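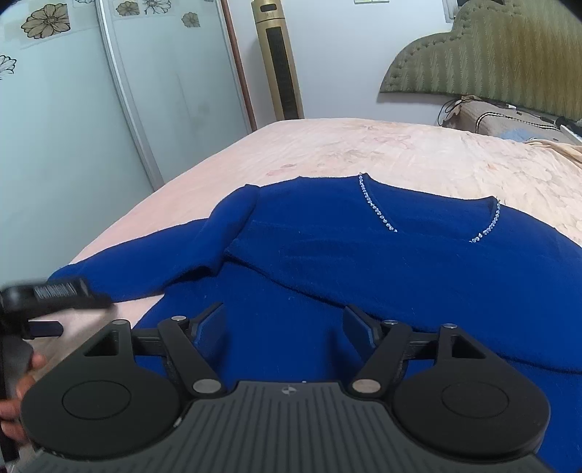

A blue sweater laid out on the bed, ready for folding.

Community > Trokthorpe > Local News

Sweater Drive Returns to Trokthorpe This October

It's that time of year again, when the wool comes out of the back of the closet and half of it no longer fits anyone in the house! Montserrat Lorente is collecting sweaters at the Bellis Street hall every Saturday in October, and she would dearly love yours, whatever the size or color.

Last fall's drive brought in 800 sweaters (a good many of them hand-knit), and they went to families here and over in Tornow. Lorente asks that everything be washed and folded. "Lay it flat on the bed, sleeves in, then fold it up from the bottom," she said. "My grandmother did it that way and so do I."

Children's sizes are especially welcome. Doors open at 9 a.m., and Celeste Godinho will have the coffee on.

Filed under: Around Town, Giving

Contact the newsroom | Back to top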